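Clilus Court System 51 – Portable Basketball Hoop

Item no. 3377
In stock at our Grarner warehouse

The Clilus Court System 51 is a portable basketball hoop for schools, park districts, churches and home driveways. It is meant for regular play on concrete or asphalt and can also be rolled into a gym with the non-marking wheel kit. The rim adjusts from youth height up to regulation height, so the same unit works for a third-grade clinic and an adult league practice.

Backboard and rim
The backboard is clear acrylic in a powder-coated steel frame. A shooter's square and border are printed on the back side of the acrylic so the ball does not wear them off. The rim is a breakaway type with a covered spring. It takes any standard 12-loop net, and a white all-weather net is included.

Pole and height adjustment
The pole comes in three sections that slide together and bolt. A crank handle on the back of the pole raises and lowers the backboard from 7 1/2 to 10 feet, and a height label on the pole shows the current setting. The handle comes off when you want to keep the height where it is. Keep players away from the backboard while cranking.

Base
The base holds water or sand. Sand is the better choice for year-round outdoor use in cold areas. If you use water, drain the base before the first hard freeze and refill it in April or whenever your nights stay above freezing. Filled with sand, the complete system weighs some 307 pounds. Do not move the unit by yourself once it is filled – it takes two adults to tip it back onto the wheels.

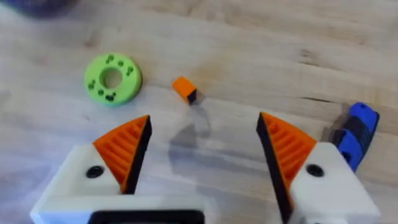
Lime-green ring on a light wood tabletop.

What comes in the box
Backboard with frame
Breakaway rim and net
Three-piece pole
Base with two wheels and fill cap
Crank assembly and removable handle
Hardware bag and printed instructions

The pole pad is sold separately. We recommend one for any hoop used by children. The Cedov wraparound pad fits this pole without trimming and closes with hook-and-loop strips.

Assembly
Plan on an afternoon with two adults. You will need two adjustable wrenches, a socket set, a rubber mallet and a stepladder. Sort the hardware by the letters on the bags before you start. The backboard goes on last, with the pole lying across a pair of sawhorses. Leave the rim bolts finger tight until the rim is level, then tighten them in turn. Check all bolts again after the first week of play and at the start of each season.

Schools and leagues
Orders of four or more systems ship by freight on a single pallet rate. Purchase orders are accepted from public schools and park districts. Chraibi Installation handles setup within our local delivery area and will haul away one old portable hoop for each new one ordered. Ask for a setup quote when you place the order.

Warranty
Five years on the frame, pole and base. One year on the rim and crank. Nets are not covered. Hanging on the rim or playing with the base unfilled ends the coverage. Keep your receipt – we ask for a copy with every claim.

Replacement parts
Parts for this hoop are listed under kit 2865. The kit includes the rim spring, spring cover, crank pin, wheel axle and fill cap. Single parts can be ordered by phone or through the contact form. Have the item number from the sticker on the back of the base ready.

Shipping
Ships in two cartons by ground freight. The driver will bring the cartons to the curb or loading dock. Look over both cartons before signing and write any damage on the delivery slip.

Page updated 4 October 2026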